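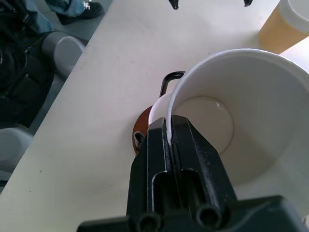 When the arm drops a cup: what to check first

Hulto kitchen and workshop tips, updated 7/23/26

Most dropped cups come down to the grip, and most grip faults can be put right at the bench without a laptop. These notes were written after a bad afternoon at the Vadulthorpe workshop, when our Busemus arm crushed one paper cup, let go of the next and put coffee down the front of a cupboard. The coffee wasn't hot enough to hurt anyone. It could have been.

Stop it properly

Press the red button before you reach in. Pausing the program from the tablet is not the same thing. A paused arm still has power and ours closed its fingers again when the tablet reconnected. Xóchitl Carrillo had her hand near the cup at the time and got a pinched thumb. Since then the rule is button first, then hands.

If something is caught in the fingers, hold it from underneath and open the grip by hand. Don't pull a cup out sideways, as the rim tears and bits of card get into the slots.

Clean the fingers

Dried milk and sugar are the usual trouble. They build up on the inner faces where you can't easily see them, and a cup will either stick or slide. Wipe both faces with a cloth wrung out in warm water and a little washing-up liquid, then go over them with a dry one. Use a wooden cocktail stick for the slots. Keep sprays away from the joints and never use oil on the gripping faces.

Wipe the table too. A drip under a cup lets it skate when the fingers touch it.

Set the grip for the cup you have

Our crushed cup was a setting fault. The arm had been set up on mugs, and paper needs far less squeeze. On our scale of 1 to 9 we use 6 for mugs and have the paper cups down at 2. Yours may be marked differently, so start at the lowest number and go up one at a time.

– Test with an empty cup, then with cold water, then with the real drink.
– Lift by the rim for empty cups only. A full paper cup held by the rim will fold.
– Cups from different packs vary. Ours changed supplier in July, to Valdovinos, and the wall was thinner.
– Leave a finger's width between cups, and turn mug handles away from the side the arm comes in from.

Run five lifts in a row without a fault before you put it back to work. If it fails on the fourth, start the five again.

Clear the floor

Bags and anything that can roll should be kept away from the table legs. If you have to step back from a spill, you want nothing behind your heels. Wear closed shoes.

When to leave it alone

If the arm shakes with nothing in its grip, smells warm, or shows fault 262 again after a restart, switch it off at the wall and leave it off. On our model that code means the finger motor is drawing too much current. We kept restarting it, and that was how the second cup went over. The repair was a new cable and took less time than cleaning the cupboard.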